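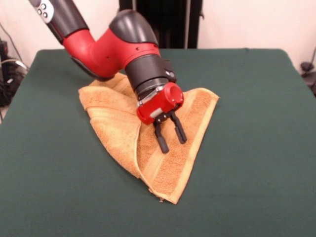 Arm with two-finger gripper over a terry towel, green work surface.

Castillo Textile Handling Kit

Single-arm starter package for towels, cloths and other soft goods

The Castillo kit is a package of hardware mounts, work surface, software and test textiles for people who want to get an arm picking up and folding cloth without building a cell from nothing. It is put together and supported by Nalden. You supply the arm, or order one with the kit. We set up the rest and send it ready to bolt down.

Customers use it mainly in two places: laundry and linen service companies trying out automation on a single station, and university or company labs working on cloth handling. The same hardware goes to both. The difference is in the software license and in how much help is included.

What the kit is for

Towels are harder to handle than boxes. They bunch up, the corners go under, and the edge you want is often below another layer. Terry adds thickness, and a thick fold can look like a hem to a camera. Castillo is set up for this class of item: hand towels, bath towels, washcloths, bar mops, napkins and small table linens. It is not intended for sheets, duvet covers or garments with sleeves. For large flat linen, ask us about the two-arm version.

The usual job has three stages. The arm finds a graspable edge or ridge, lifts and lays the item out, then makes one or more folds. Each stage can be run and tuned separately. Many customers begin with laying out only and leave folding until later.

Gripper

Parallel grippers with short, wide jaws push terry around before they close on it. The Castillo fingers are long and narrow with slightly rounded tips, so they can go down into a crease and take a single layer. Spare fingers are included and can be changed with one hex key. Grip force is set in software, with separate presets for terry, flat weave and microfiber.

The fingers are a wear part. Inspect the tips after every 2000 grasps on heavy terry and replace them if the edges feel rough to the touch. Rough tips pull loops and make loose threads worse.

Work surface

The mat is dark green with a matte finish. We tested several colors before settling on this one. White and cream towels stand out well on it, and so do most tans, oranges and blues. Dark green or black textiles do not, and if those make up much of your work, order the light gray mat as well. There is no charge for swapping mats at the time of order.

The mat can be fixed to a table or laid on a floor. A table at normal bench height is better for daily work. Floor setups are common in labs during calibration and reach checks, when you want clear space on all sides.

If the mat has been shipped rolled, leave it flat for 12 hours before calibration. Corners that stay up should be held with the supplied strips, otherwise the height map will be off near the edges.
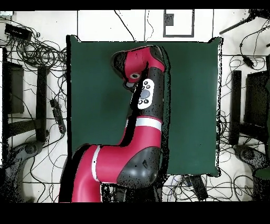 Calibration and reach are handled by the Kalla software, which runs on an ordinary Linux workstation. You teach the mat corners once, and after that the program knows where the arm may and may not go. During this step it helps to clear the mat completely and bring the arm up over it, with the wrist angled across the far part of the surface, so that you can check clearance by eye before any cloth is put down. Keep cables off the mat itself. They can run along the floor around it, but anything that crosses the surface will show up in the height map as an object, and the planner will try to avoid it or pick it up.

Kalla has a plain operator screen with start, pause and item type, and a second screen for whoever maintains the station. The lab license adds logging of joint positions and camera streams, plus a Python interface. The service license leaves these out and adds a daily count report.

Arm compatibility

The kit fits most six-axis arms with a standard tool flange and a payload of 3 kg or more. Send us the model and year before ordering. We make adapter plates for the common flange patterns and keep them in stock. For other patterns, allow extra time.

The arm should be able to reach the far corners of the mat with the wrist pointing down. If it can't, we can supply a smaller mat – the software does not mind, but bath towels will need to be folded once by hand first.

What comes in the box

Two-finger gripper with bracket and collar
Two sets of spare fingers
Adapter plate for your arm
Green mat with hold-down strips
Overhead camera with clamp and pole
Cable set and cable clips
Kalla software, lab or service license
Practice textiles: terry towels, flat-weave napkins and microfiber cloths
Printed setup guide

Workstation and arm are not included unless ordered.

Performance

Results depend on the item and on how it arrives. In our own shop, with single terry hand towels dropped one at a time, the standard settings finish some 280 towels in a working shift. Piles are slower. If towels arrive tangled together, plan for a person to separate them or add the Isach feeder, which presents one item at a time from a bin. The Isach is sold separately and connects to the same controller.

Towels with a woven band need one extra setting. The band is smoother than the rest of the towel and the fingers can slip on it, so Kalla can be told to stay clear of it when choosing a grasp. Turn this on under item type. It is off by default, as most plain towels have no band.

Damp textiles can be handled but grip force has to go up. Do not run soaking wet items. The gripper is not sealed.

Setup and support

Most customers do the setup themselves in a day. Remote help is included for the first month. On-site setup is available at extra cost and covers mounting, calibration and training for two operators.

The station needs a fixed safety assessment before it is used near people, the same as any other arm. We supply the data sheets for the gripper. The assessment itself is the customer's responsibility.

Warranty on the gripper, camera and adapter plate is one year. Fingers, mats and practice textiles are not covered. Software updates are free while the license is active.

Ordering

Prices are given by quote and depend on the license and adapter plate. When you write, please include the arm model, the item types you want to handle, their largest size, and whether the station will stand on a table or on the floor. A sample of your own textiles is welcome – we will run them on our station and send back the settings file with the quote.

Page updated 12 November 2021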